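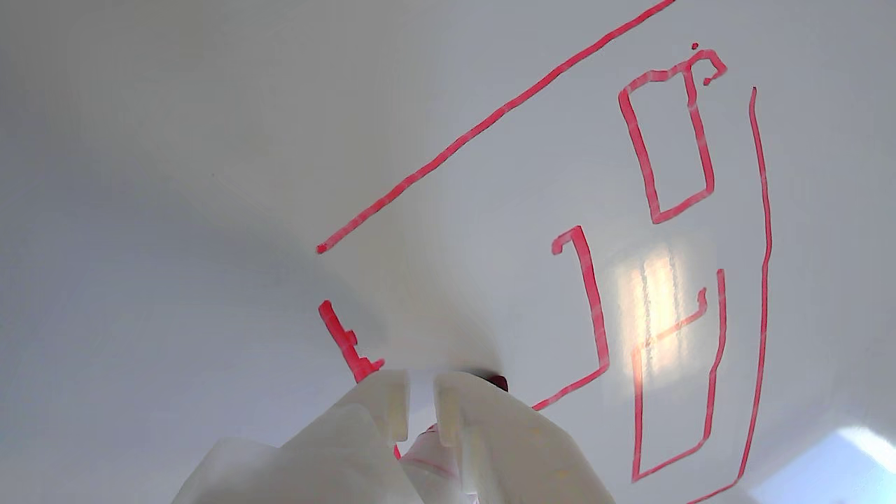
Red marker on white: fine today, a nuisance by April.

Whiteboard marker comes off best when it's young. Leave a red line up for a season and it settles in like a brother-in-law.

For fresh ink, a dry microfibre cloth will do. For the older stuff, draw over it with a new dry-erase marker, one short stretch at a time, and wipe while the ink is still wet. It feels like making things worse. Keep going.

Pink haze left behind? Rubbing alcohol on a rag, then a wipe with plain water. Skip the scouring powder unless you favour a board that grips every colour forever. I wrecked a Rallberg that way in 8 minutes.

Store markers flat with the caps clicked on, and bin the dry ones. Putting them back in the tray doesn't cure them.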